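Serie Drirkance: en mi plataforma salen seis episodios y mi hermana jura que vio ocho

Comunidad > Series y miniseries > Dudas sobre versiones y montajes

lunafija

Hola a todos. A ver si me aclaráis esto porque llevo tres noches discutiendo por teléfono con mi hermana. Yo he visto Drirkance en Tirkau, de un tirón casi, y son seis episodios. Termina con la inspectora en el muelle de Kerberg, lo del abrigo, fundido a negro y ya. Me encantó el final, por cierto, me pareció valiente que no se cerrara lo del padre.

Pues mi hermana, que vive fuera y la vio en la tele normal, con anuncios, dice que son ocho, que hay un episodio entero con el juicio y que al padre lo encuentran. ¡Que lo encuentran! Me lo soltó así, sin avisar, y yo con la boca abierta.

He mirado en la ficha de la plataforma y pone seis, sin más explicaciones. He buscado por ahí y en unos sitios dicen seis, en otros ocho, y en uno ponía siete, que ya me parece recochineo. ¿Hay dos versiones? ¿Me han recortado la serie? ¿O es que hay una segunda temporada y mi hermana las mezcla? Si existe la larga, me gustaría saber dónde se puede ver, y si merece la pena o se carga el final.

Ah, y por favor, si alguien contesta con el destripe completo, que deje un hueco antes, que hay gente que entra aquí a mitad de serie.

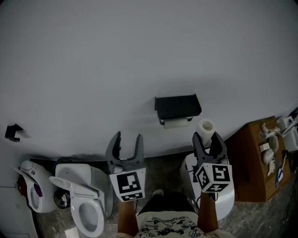

Página modificada por última vez el 17 de diciembre de 2025

Añado una cosa que se me olvidó: mi versión tiene episodios largos, casi de película alguno, y los de mi hermana eran más cortitos. No sé si eso da alguna pista. Y el siete del tercer sitio sigo sin entenderlo.

Deepak Sisodia

Hola, lunafija. Tenéis razón las dos, lo siento por la discusión. Hay dos montajes y yo me he tragado ambos (el segundo, con gripe y bajo una manta, así que puede que se me escape algún detalle).

Te cuento cómo va. La productora, Cairns, rodó la historia pensando en ocho episodios para cadena con publicidad, o sea, capítulos de los de cortar cada poco rato y dejarte colgado antes de los anuncios. Cuando Tirkau compró los derechos para su catálogo pidió otra cosa: menos capítulos, más largos, y sin los resúmenes del principio. La directora volvió a la sala y sacó la versión de seis, que es la tuya. Lo contó ella misma en el coloquio que grabaron en Kerberg en febrero y que va de extra en la edición en disco. Dice que tenía 300 horas de material y que con el primer montaje no había quedado a gusto, que el juicio se lo pidieron y que ella nunca lo quiso.

Así que no es que te hayan recortado la serie a lo bruto, es otra versión hecha a conciencia. De hecho tiene cosas que en la de ocho no están! La conversación en el transbordador entre la inspectora y la vecina, por ejemplo, solo sale en la tuya. Y el episodio cuatro está ordenado de otra manera, en la larga te enteras de lo de las cartas muchísimo antes y pierde bastante gracia, a mi gusto.

Lo del siete también tiene explicación. En algunos países los dos últimos se emitieron pegados, la misma noche, como si fuera un especial, y quien rellenó esa ficha los contó como uno. No existe una tercera versión, al menos que yo sepa.

Dejo el hueco que pedías, y a partir de aquí hay destripes.

.

.

.

.

En la versión larga el padre aparece vivo en el séptimo. Trabaja en un vivero con otro apellido y la inspectora lo reconoce por la manera de atarse las botas (esto lo plantan en el primero, si vuelves a verlo te fijas). Luego viene el juicio, que ocupa casi todo el octavo, y el muelle sale también, pero a mitad de capítulo y con música. Sin el fundido a negro la escena se queda en una más, qué quieres que te diga. 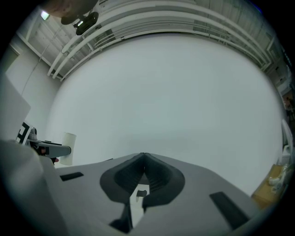 De los secundarios, el que más gana con el metraje extra es el archivero. En la de seis es un señor que da una carpeta y se va, y en la otra tiene su propia trama, con la ex mujer y la casa hipotecada. A mí me cayó de maravilla y es casi el único motivo por el que te diría que busques la larga.

Para verla: en Tirkau no está, y en atención al cliente me respondieron que no la tienen prevista. La edición en disco trae las dos versiones, pero ojo, hay dos ediciones también. La primera tirada fue de 1000 copias, caja de cartón, y lleva los ocho episodios más los seis. La segunda, de caja de plástico, solo lleva los seis y la portada es casi idéntica. Mira la trasera: si pone "montaje de emisión" es la buena. Yo la compré de segunda mano y venía sin el librito, me dio rabia pero los discos iban bien.

Consejo de alguien que las vio seguidas: deja pasar un tiempo entre una y otra. Yo ya confundo qué pasaba en cuál - con el personaje de la vecina tengo un lío que no veas.

pacodelasobremesa

Yo la vi en la tele y eran ocho seguro. La de seis no la he visto. A mí el juicio me gustó, no sé qué manía le tiene la gente, por fin una serie que acaba como Dios manda.

marta_subtitulada

Me sumo, que tengo un matiz a lo que dice Deepak y un par de trucos.

El matiz: la conversación del transbordador sí existe en la de ocho, pero muy recortada, y en vez de estar en el barco están entrando en la cafetería del puerto. El diálogo empieza igual y luego se va por otro lado. Lo sé porque hice los subtítulos para el cineclub de mi barrio y me tocó ajustar las dos, línea a línea, y acabé soñando con la vecina. Por lo demás, todo lo que cuenta cuadra con lo que yo vi.

Ahora los trucos, para cuando encontréis una ficha y no sepáis de qué montaje habla. Fijaos en el título del primer episodio. En la versión de cadena se llama "La marea baja" y en la de plataforma solo "Marea". También cambian los créditos: en la de ocho van sobre las fotos antiguas, y en la de seis van sobre el mar, sin música los primeros segundos (pensé que se me había roto el altavoz, estuve un rato tocando cables).

Y si descargáis subtítulos por vuestra cuenta, aseguraos de que son del mismo montaje, que con los de la otra versión se desincronizan al llegar al primer corte publicitario y ya no hay manera de arreglarlo moviendo el retardo. Me escribió un socio desesperado diciendo que le iban 10 segundos tarde, luego adelantados, luego tarde otra vez. Llevaba puestos los de la versión que no era.

Sobre si merece la pena: yo a tu hermana le pondría la de seis antes que a ti la de ocho. Tú ya tienes el final que te gustó y encima ahora sabes lo del padre. Ella en cambio no ha visto el muelle como es debido, y ese plano con el silencio de fondo es otra historia.

Una cosa más para quien ande buscando el disco. En la biblioteca central de mi ciudad tenían la caja de cartón, en préstamo, y casi nadie la pedía. Mirad en la vuestra antes de gastaros un dineral, que he visto anuncios en los que piden 300 euros por ella, y sin librito!

lunafija

¡Mil gracias! Reconozco que leí por debajo del hueco, no me aguanté. Lo de las botas me ha dejado loca, anoche volví a poner el primero y es verdad, está ahí, clarísimo, en la escena de la cocina.

Le he pasado el enlace a mi hermana y dice que vale, que verá la de seis si yo veo la suya. Voy a preguntar en la biblioteca lo primero. Y Deepak, que te mejores de esa gripe, aunque supongo que ya habrá pasado.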